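Microfiber, Vinegar and Other Things I Stopped Believing

I have been reading cleaning advice for long enough to be suspicious of most of it. Half the tips going around were copied from another page, and the other half came off the back of a package. So I tried a few of the usual ones in my own kitchen and garage.

The claim I see most is that a microfiber cloth needs no cleaner at all. On a window or a faucet, fine, plain water works. On a greasy range hood it moved the grease from one side to the other. I ended up using dish soap, same as my mother did with an old undershirt.

Then there is the laundry advice. Skip fabric softener with microfiber, everyone says, and on this one I agree. I softened one batch on purpose and left the other alone, and by March the softened cloths were pushing water around the counter. Washing them twice in hot water with a little plain detergent brought them partway back. Vinegar in the rinse did nothing I could see or feel.

Cecilia Wumbei wrote to tell me that color coding is the answer: one color for the bathroom, one for the kitchen, one for the garage. It's a decent idea if you live alone. In my house the bathroom color lasted four days before somebody dried a salad bowl with it.

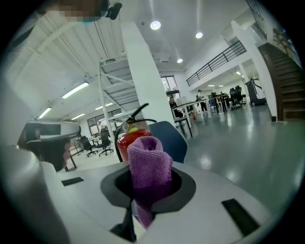 Purple microfiber towel with the fire extinguisher behind it.

I have no complaint about thick, loopy towels for dusting or for wiping down a car door. For glass I still reach for a flat weave. The thick ones leave lint on mine, whatever the label says about lint.

Labels are a subject of their own. The Plumby pack I bought promised up to 833 washes. Who washed it that many times, and in what? My oldest cloth gets washed once a week and it was tired in its second year. Walter Espinoza swears by the Korletey ones, which cost more. I bought two and can't tell them from the Plumby in the dark or in daylight.

Baking soda and vinegar mixed together for a slow drain: it fizzes, and then you have salty water. Use a plunger or pull the trap.

One tip I will pass along without grumbling – don't put cloths used with linseed oil or wood stain in the hamper. Lay them out flat, outdoors, until they are stiff, and check your local rules before they go in the trash. Oily rags in a heap can heat up by themselves, and that one is no rumor.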